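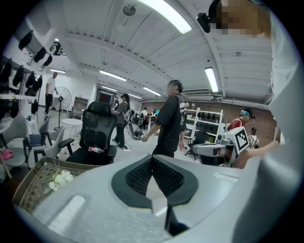

Section 4: Setting out the Prerkstead room

4.1 Tumgate table with woven top

The top has two layers: a woven lattice panel, and a glass surface over it. The glass carries the weight of anything placed on the table. Check that it is seated before the table goes into use.

1. Stand the table on level floor. Turn the levelling foot under each leg until the table no longer rocks.
2. Lift the glass clear of the rim and wipe the lattice with a dry brush, working along the weave.
3. Lower the glass back inside the rim, one edge at a time. Keep fingers out of the gap.
4. Press lightly at each corner. If a corner clicks, a pad is missing underneath. Spare pads are in the Tania parts bag.

CAUTION: Do not lift or drag the table by its top. The glass is not fixed. Maximum load is 20 kg, spread evenly.

Note: Overhead tube lights leave streaks of glare on the glass. Moving the table a short distance usually clears them from the seated position.

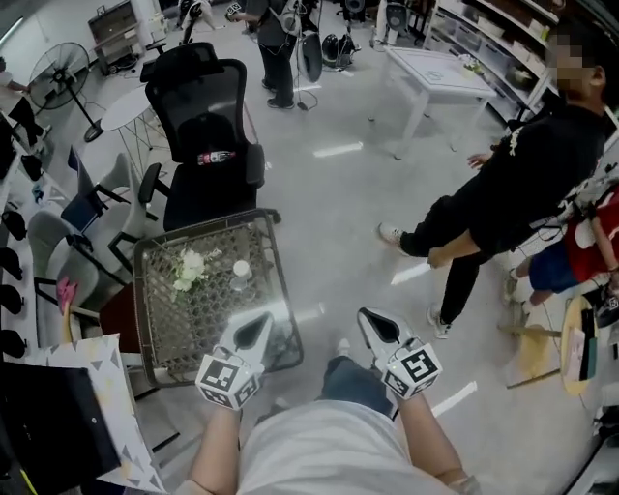 4.2 Flowers

The artificial bunch lies loose on the glass. No vase is supplied.

1. Shake the bunch outdoors, heads down.
2. Open out the thin sprigs by hand, starting from the stem end. Do not bend a leaf back past its joint.
3. Lay the bunch flat on the glass, clear of the rim.

Wash in lukewarm water with a drop of dish soap, no more than once a month. Dry fully before returning it to the table - trapped water marks the glass and can seep under it.

4.3 Mesh office chair

1. Roll the chair into place with the seat empty. Bottles left on the seat will tip when the chair turns.
2. Set the seat height first, then the headrest. The headrest should meet the back of the head, not the neck.
3. Tighten the armrest screws by hand, then give each a further quarter turn with the 2 mm key.

CAUTION: Do not lean your full weight on the backrest from behind while the tilt lock is open.

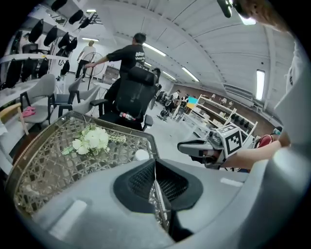

4.4 Grey moulded chairs

Place these in a line near the white table, with enough space between seats to walk through. They are not rated for standing on. Wipe with a damp cloth; scouring powder dulls the colour.

4.5 Standing fan

1. Tighten the collar on the pole before plugging in.
2. Run the cord along the wall.
3. Keep the fan clear of the walkway and start on the lowest speed.

4.6 Replacement parts

Glass, pads and chair screws are ordered from Abdel Hamid, quoting stock group 2000. Parts lists were last revised Jan 25, 2018. Orders are not filled in August.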